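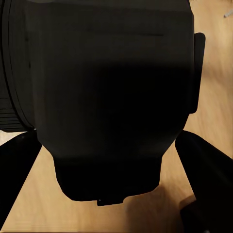

室内环境与居住健康
课程讲义 第四讲 卧室的光、热、声与空气

一、本讲目的与要求

本讲讨论住宅中停留时间最长的房间,即卧室。学生修完本讲后,应能说明卧室环境四项要素的基本含义,能独立完成一间卧室的现场记录,并能根据记录提出次序清楚、费用可控的改善意见。本讲与第三讲“起居空间的采光组织”相衔接,未完成第三讲作业者,请先行补交。

课前应阅读教材第四章,并复习照度、混响时间、相对湿度、换气次数四个术语。课堂上不再重复定义,仅就易混淆之处作说明。

二、光环境

卧室的光环境分为天然采光与人工照明两部分。天然采光取决于窗的朝向、窗地面积比、窗外遮挡以及室内表面的反射情况。同样大小的窗,设在墙面高处时,光线进入房间较深;设在低处时,窗前明亮而房间深处偏暗。评价时不得仅以窗的面积下结论,应结合房间进深一并考虑。

人工照明宜分层设置。一般照明供日常行走与整理之用,局部照明供阅读与更衣之用,夜间照明供起夜之用。夜间照明应安装在较低位置,避免光源直接进入卧床者的视野。色温方面,睡前时段宜采用偏暖的光源;晨间可适当提高亮度,以利清醒。

窗帘属于光环境的组成部分,设计说明中应单独列出。临街房间宜设双层窗帘,里层遮光,外层透光。

三、表面材料与色彩

墙面、顶棚与地面的反射比对室内亮度分布影响显著。顶棚宜最浅,墙面次之,地面可稍深。此种由上至下逐渐加深的安排符合多数居住者的视觉习惯,也有利于光线向房间深处传播。浅灰墙面配白色顶棚、浅橡木色地面,是近年住宅项目中较常见的组合,色彩对比温和,便于搭配织物。

选用地面材料时,应同时考虑脚感、导热、撞击声与清洁四个方面。木质地面触感较暖,但对湿度变化敏感,铺设时须按产品说明预留伸缩缝。地毯吸声较好,但易积尘,有过敏史的居住者应慎用。石材与瓷砖便于清洁,冬季赤足行走时感觉偏冷,可在床侧加设小块地垫。

涂料应在入住之前施工完毕,并保证充分通风。课程案例中的Junden住宅改造项目,将卧室墙面涂装安排在各工序之首,其后再进行走廊与厨房施工,以延长卧室的通风时间。学生编制施工次序时可参照此例。

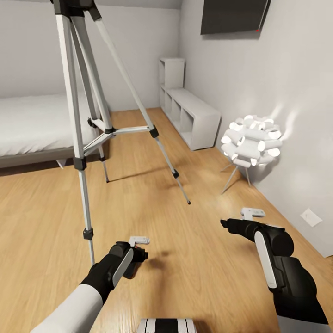
四、热湿环境

人体对冷热的感受由空气温度、相对湿度、气流速度、周围表面温度、衣着与活动量共同决定。睡眠时活动量低,被褥内部形成独立的小气候,故卧室空气温度可略低于起居室。

相对湿度的控制目标,本课程作业统一取下限40%、上限50%。该范围仅供练习计算与比较使用,工程实践中应以当地气候及现行标准为准。湿度长期偏高时,外墙内角、衣柜背面与窗框下缘容易出现霉斑;长期偏低时,居住者可能感到咽喉不适,木制构件亦可能开裂。

床的位置应避开空调送风口的直接气流,并与外墙保持适当距离。床头紧贴外墙时,冬季表面温度偏低,易造成局部不适。暖气片前方不得放置大型家具。

五、声环境

卧室噪声按来源分为室外交通噪声、邻室空气声、楼板撞击声及设备噪声。处理时应先查明传播途径,再确定措施。外窗密封不良时,更换较厚的玻璃收效有限,应首先检查密封条与窗框接缝。

撞击声宜从上层楼面着手处理,在下层加设吊顶的效果通常不及在上层铺设弹性垫层。衣柜靠分户墙布置并装满衣物,对减弱邻室谈话声有一定作用,但不能代替墙体本身的隔声构造。

六、空气质量

卧室门窗整夜关闭时,二氧化碳浓度会逐步上升。无机械通风的房间,可采用短时开窗与门下留缝相结合的方式改善。晨起后应开窗换气,被褥不宜立即折叠。

家具与板材释放的挥发性物质与温度、湿度及装载量有关。房间面积小而柜体多者,应优先减少柜体数量,再考虑净化设备。案例Vuvico公寓的设计说明对此有较完整的论述,见阅读材料第二篇。

七、现场记录方法

1. 绘制房间平面草图,注明朝向、门窗位置与开启方向。
2. 记录各表面的材料、颜色与完好程度,有渗水或霉斑者须标出范围。
3. 在床头、房间中心与窗前设测点,分别于上午9时与晚间就寝前读取温度、湿度及照度。
4. 关闭门窗,静坐片刻,记录可辨别的声源及其方向。
5. 询问居住者的作息与不适感受,原话记录,不作诱导。

仪器由实验室统一借出,使用前应核对校准标签。读数时身体不得遮挡照度计受光面,温湿度计应在测点静置至读数稳定后再行记录。

八、作业

选择一间正在使用的卧室,按第七节的方法完成记录,并撰写改善报告。报告应包括现状、问题、措施及实施次序。措施须区分无需施工即可实行者与需要施工者。

报告须与Pakzad、Imness两个案例中的一个进行比较,比较内容不得少于光环境与热湿环境两项。引用案例数据时注明页码。

涉及他人居所者,应事先取得居住者同意,报告中不得出现门牌号码及可识别个人身份的信息。

九、思考与讨论

朝北卧室的墙面颜色应如何选择,是否必然采用暖色?
外窗隔声与夜间通风的要求发生冲突时,应以何者为先?
租住者不得改动墙体与地面时,可采取哪些措施改善撞击声?

讨论课前,各小组应就上述问题准备书面提纲,课上交任课教师。下一讲内容为厨房排烟与补风,请预习教材第五章。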